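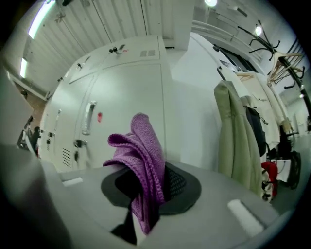
Horobets yarn shop is moving across the street, and the Tuesday-night crowd gets more room

By the Nonard Notes desk
October

I walked past Horobets on my way to get coffee and the windows were papered over, so of course I panicked. I've bought yarn there since I moved to Nonard, and I still have half a sweater in a bag to prove it. Good news, though: the shop is only moving, and only across the street, into the old Drorico shoe store on the corner.

The new place opens at 10 in the morning on the first of next month. Until then you can still get in through the side door on the alley, where a handwritten sign says to knock hard. I knocked hard. They had a lot of boxes and one working register, and I came out with two skeins of sock yarn I hadn't planned on.

The old shop has been squeezed for years. If you ever came to the evening knitting group you know what I mean — chairs in the aisle, somebody's coat on the button rack, and a line for the one good lamp. The new space seats 30 at long tables in the back, and there's a real sink for people who want to try dyeing. The front room will be all yarn, sorted by weight this time and not by color, which I'm told caused some strong feelings among the regulars (I was on the color side, and I lost).

Classes start up again the week after the opening. The beginner one runs 5 weeks and covers casting on, knit and purl, and a plain hat at the end. You can bring your own needles or borrow a pair. There's also a mending night once a month for sweaters with holes at the elbow, and I'll be at that one with a cardigan the moths found last winter. Sign-up is on paper at the counter for now, and the shop says an online form is coming.

Prices are staying put through the winter, with one exception. The Costska wool, the thick stuff everybody uses for blankets, goes up a little when the next shipment comes in. If you're in the middle of a blanket, I'd go get your last few skeins this week so the dye lots match.

Parking is the one thing I'd grumble about. The corner has 30-minute spots only, and it's easy to lose track of time in there. The lot behind the library is free after work and it's a short walk.

The shop's gift cards and punch cards will be good at the new address. The bell on the door is going over too — I asked.

Get Nonard Notes in your inbox every week. Enter your email to subscribe. You can unsubscribe at any time.

Contact us | Copyright Nonard Notes. All rights reserved. | Back to top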